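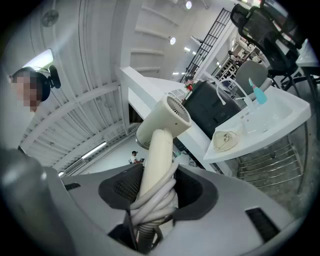 Posted in: Student Work > Community Studies > Second Year

What People Talk About While Their Hair Dries
A project report by Naa Sarpong and Darragh Ó Néill

We went into this project thinking it would be a report about hair, and for the first couple of weeks that is what our notes were about: perms, fringes, what a blow-dry used to cost. Our tutor, Styliani Lazaridis, read those early pages very patiently and then wrote one question in the margin, which was "Who else was in the room?" Everything in this report grew out of that question, and we'd like to thank her for it right at the start, in case anyone stops reading before the end.

Our subject is the hair salon as a place where people talk. We wanted to know what sort of talk goes on there, who starts it, whether it has changed in the time our older interviewees can remember, and what happens to it when a salon closes or moves. We chose three salons within walking distance of the college: Foltis, up on the hill; Stistaseo, next to the pharmacy; and the one everybody still calls Ó Dubhghaill's, even though the Ó Dubhghaill family sold it long ago and the sign over the door has said something else ever since.

How we worked

We interviewed 10 people. Some were stylists, some were customers, and one (Cathal McGrath) had never been either, but had swept floors at Ó Dubhghaill's on weekends as a teenager and remembered more than anyone. We met people wherever they were comfortable, mostly in kitchens, and twice in a parked car with the heater going. Each interview started with the same question, "Tell us about a time you sat in that chair for too long," and after that we let people wander. Darragh is much better at letting people wander than I am! My recordings have a lot of me saying "mm, and what about the salon?" and his hardly have any.

In November we also spent time simply sitting in the waiting areas with a notebook, with the owners' permission. We didn't record anybody there. We wrote down subjects only (weather, a wedding, somebody's knee) and no names, and if a conversation turned private we put the pen down.

Darragh typed up the interviews and I read them back against the sound. The longest transcript came to 3,755 words, and a good third of it is about a missing umbrella. We argued for an entire lunch over whether to cut the umbrella, and it stayed in, and I'm glad, for reasons that come up further down.
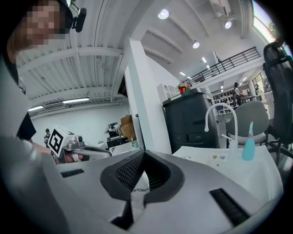
Sorting it all was harder than collecting it. We first tried putting every piece of talk into one of a few boxes: family, health, work, money, the town. It fell apart almost at once. A woman telling her stylist about her son's new job is talking about family and work and (once she gets to where he's living) the town, all in the same breath. In the end we sorted by what the talk was for. Was the person asking for advice? Passing on news? Filling a silence? Testing out something they meant to say to somebody else later? That last kind surprised us. Several customers told us they had "practiced" a difficult conversation in the salon chair before having it at home.

What the stylists told us

Sinéad Buckley has worked at Foltis since she left school, and trained nearly everyone who now works there. She told us she can usually tell in the time it takes to put on a cape whether a customer wants to chat. "If they meet your eye in the mirror, they want to talk," she said. "If they look at their own hair, leave them be for a bit, and maybe try again at the rinse."

We heard versions of this from all the stylists, and they all spoke of the mirror. Talking to somebody's reflection seems to make things easier to say. You are close to the other person, much closer than you would stand to someone in a store, but you aren't facing them. Cathal compared it to talking in a car, which made us laugh, given where we were sitting when he said it.

The backwash is different again. Stylists described it as the quiet part. People lie back, they can't see anyone, and a lot of them shut their eyes. One stylist at Stistaseo said she had heard more real sadness at the sink than anywhere else in the building, and that she never answers it right away. She just takes a little longer over the conditioner.

Then there is the drying, which is where our title comes from. We had assumed that conversation would stop for it, and on the whole it does, but what comes just after is interesting. Our waiting area notes show that when the noise ends, people very often start on a completely new subject, as if the page had been turned. The missing umbrella, for instance, came up straight after a blow-dry. By the time that customer had paid, two other customers and the woman minding the desk were all involved in looking for it, and a pair of them have been friends from that afternoon on. That is the kind of thing we wanted this report to hold on to.

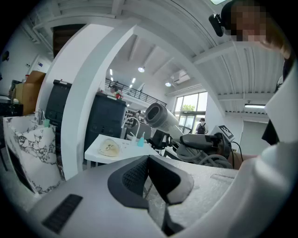 What has changed

Our older interviewees remembered a standing appointment, the same hour every week, and so the same faces every week. The talk ran on like a serial. You heard how the operation went, and then how the recovery went, and then what the sister-in-law had said about it. Very few people keep an appointment like that now. Customers come less often, they book on their phones, and the person in the next chair is likely to be a stranger.

Phones came up in every interview, as you might expect, though people were gentler about them than we thought they'd be. Sinéad said that customers looking at a phone in the old days would have been customers looking at a magazine, and that the magazine people didn't want to talk either. What she misses is the magazine being passed across.

Prices came up too, and we haven't gone deeply into them. It deserves a project of its own, and neither of us is much good at sums.

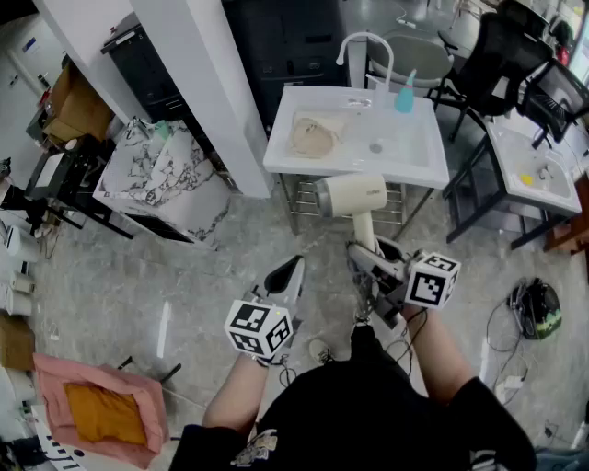
Hair dryer and sink.

Problems, and what we'd do differently

We had too few men among our interviewees, and nobody under twenty. We also lost part of one interview when Darragh's recorder filled up, and we had to go back with a cake and ask for it again. The second telling was shorter and a little more polite than the first, and we have marked it in the transcript so that readers know.

If we had another term, we would spend it at the barbershop by the bus station. Two separate people told us that the talk there is nothing like the talk in a salon, and two others told us it is exactly the same.

The transcripts, with names removed where people asked us to remove them, are saved in Alodico, the department's shared archive, under item 371. Students on the course can ask Ms. Lazaridis for access. Cathal's has been left whole at his own request, umbrella included.

Want more student work in your inbox? Sign up for our term newsletter. You can unsubscribe at any time.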